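April, just gone half four

Back on the Nirico wrist tracker today, the one with the square face. Charged it up to 100 last night, wore it to bed, and it was down to 50 by lunch, so the battery claim on the Sheehan box (up to 2 weeks, ha) needs a good hard look. I did have the always-on screen going, mind you, and I'd forgotten to turn off the sleep heart rate thing, so I'm going to run it again with both off before I get cross with anyone.

Step count after the loop out to Kendville and back: 2,157. The old Pudosach band on my other wrist agreed near enough on the flat bit and then went its own way on the hill. I like the Nirico strap a lot more though! It's softer, the pin doesn't dig in, and I can do it up one-handed (finally).

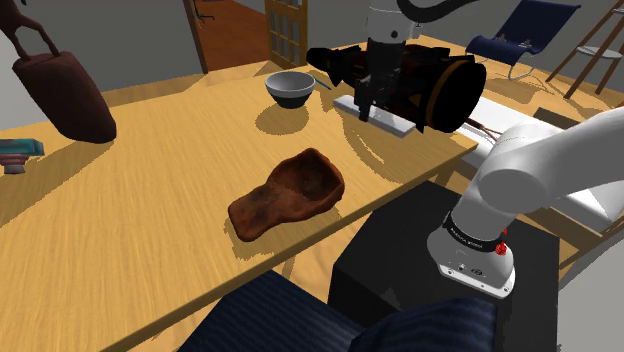
The reply from upstairs came in while I was typing this up, saying the battery drop was most likely the firmware, that their own unit did the same thing until they let it update overnight, and would I please check the version number before writing anything rude. Fair enough. I looked and mine is still on the one it shipped with, so that's tonight's job.

Other bits. The app lost its pairing twice this morning, both times when I switched the phone to flight mode and back. Alarm buzz is lovely and strong. Sunlight reading is poor unless brightness is right up, which won't help the battery either. Still want to try it in the pool, but I can't find where Sheehan have put the water rating in the booklet.

Charger is in the top drawer, please put it back if you borrow it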